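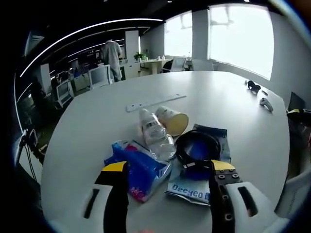 Toda mesa redonda vira depósito. Pode reparar! Mesa comprida tem cabeceira, tem canto, tem um lugar que parece de alguém. A redonda fica ali no meio do caminho e quem passa larga o que tiver na mão. A do nosso escritório é branca e grande, e faz uns meses que eu arrumo essa coitada quase todo fim de tarde (por vontade própria, podem rir).

Eu trabalho na Collska desde maio, e antes passei dois anos em casa, onde a bagunça era só minha e eu sabia onde estava cada coisa. Voltar para um escritório aberto foi reaprender que objeto anda. Você deixa uma caneta perto do monitor e ela aparece do outro lado da sala, ao lado do vaso de planta.

O que sobra na mesa é sempre da mesma família: um pacote azul amassado, com cara de lencinho de papel, uma garrafa de água transparente deitada, um copo de papel tombado. Cabo preto enrolado também tem, largado em cima de um pacotinho prateado escrito Deeyeo. E uma tira branca comprida, tipo régua, que atravessa a mesa na diagonal como se estivesse medindo alguma coisa.

Meu jeito de arrumar é bem simples. Começo pelo copo. Copo de papel ninguém reclama de volta, então vai para o lixo e já dá uma sensação de progresso. Depois a garrafa: se tiver água, fica em pé perto da parede até o dia seguinte, se estiver vazia vai para a reciclagem. Lenço eu deixo na mesa, porque sempre tem alguém espirrando com o ar-condicionado, mas deixo arrumadinho.

Cabo é outra história. Eu tenho pavor de jogar cabo fora! Comprei uma caixa organizadora da Plutton, dessas com divisórias, por R$ 289, e quando contei o preço em casa levei uma bronca merecida. Tem 19 divisórias. Enchi quase todas na primeira semana, e olha que eu nem abri a gaveta de baixo do armário. Enrolo o cabo, prendo com uma tirinha de velcro e colo uma etiqueta com o mês em que apareceu. Se em dois meses não vier o dono, vai para a caixa comum e quem precisar pega.

As miudezas da beirada são as mais traiçoeiras - clipe, fone, essas coisinhas pretas que a gente confunde de longe. Para elas eu uso uma tigela que era de amendoim, na última festa do projeto Zorkell. Ficou feia e ficou ótima. Controle eu não guardo em caixa nenhuma, deixo na prateleira de cima, bem à vista, porque da vez que guardei me procuraram pelo escritório inteiro.

Aí passo um pano úmido com umas gotas de detergente neutro, em círculos, da beira para o centro (se fizer ao contrário, o farelo cai todo na cadeira). Tampo branco mostra tudo, marca de café principalmente. Para as manchas mais antigas ando testando uma pastinha da Menon, mas por enquanto só usei num cantinho e não tenho opinião formada. Quando eu tiver coragem de passar no resto, conto por aqui. E se alguém souber tirar cola de etiqueta de plástico sem arranhar, me escreve, por favor, porque as minhas primeiras etiquetas ficaram todas tortas!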